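Washing and Restoring Microfiber Towels

Microfiber is a blend of polyester and polyamide, usually 80/20 or 70/30. The filaments are split during manufacture, and the split ends are what pick up dust and hold water. Most towels that get thrown away as worn out are only clogged. The two common causes are fabric softener and heat.

These steps cover routine washing, stripping a towel that has stopped absorbing, and storage. They apply to plush, waffle and flat-weave towels.

Before you start

You need a liquid detergent with no softener, bleach or added fragrance. Powder works but can leave grains in long pile if the water is cold. White vinegar is needed only for the stripping wash. Set aside a mesh bag for small cloths.

Check the label for the weight in grams per square meter. Anything at 400 or above counts as heavy plush and needs a longer dry. Waffle and glass towels are lighter and can be dried with the rest of the thin load.

Sort by soil, then by color

Keep cloths used on wheels, ovens or garage floors out of the main load. Metal dust and grit do not fully rinse out, and a cloth that has carried them should stay on those jobs. Wash dark colors on their own for the first two cycles. Never mix microfiber with cotton, which sheds lint that the split fibers will hold.

Inspect the edges before loading. Look for loose stitches in the binding and trim any thread flush with small scissors. Do not pull it.

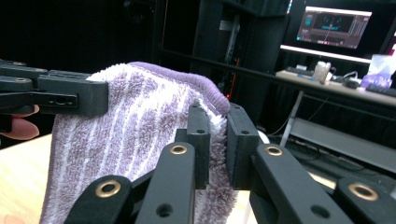 Striped plush towel with a smooth purple binding.

Routine wash

1. Shake each towel outdoors.
2. Fill the drum no more than two-thirds full.
3. Set the water to warm, 104°F at most.
4. Use half the normal dose of detergent.
5. Select a normal cycle and add a second rinse.

Drying

Air drying is safest. If you use a dryer, choose low or no heat and clean the lint screen first. Keep the air temperature under 122°F where the machine lets you set it. Polyester filaments deform under high heat, and the pile then feels scratchy. A towel in that state cannot be recovered – move it to rough work.

Stripping a clogged towel

Pour a tablespoon of water onto the towel on a flat surface. If the water beads and rolls, residue is blocking the fibers. Soak the towel for 30 minutes in a gallon of warm water with half a cup of white vinegar. Rinse it, then run a routine wash. Repeat the water test after drying. Two rounds are enough for most softener buildup; wax and silicone dressing may need a dedicated microfiber detergent. Do not combine vinegar with bleach at any stage.

Storage

Fold towels once they are fully dry and keep them in a closed bin or drawer. Open shelves in a garage collect dust, and the pile will hold it until the next wash – or until it reaches your paint.

Revised in September. Corrections to Cadi Vaughan.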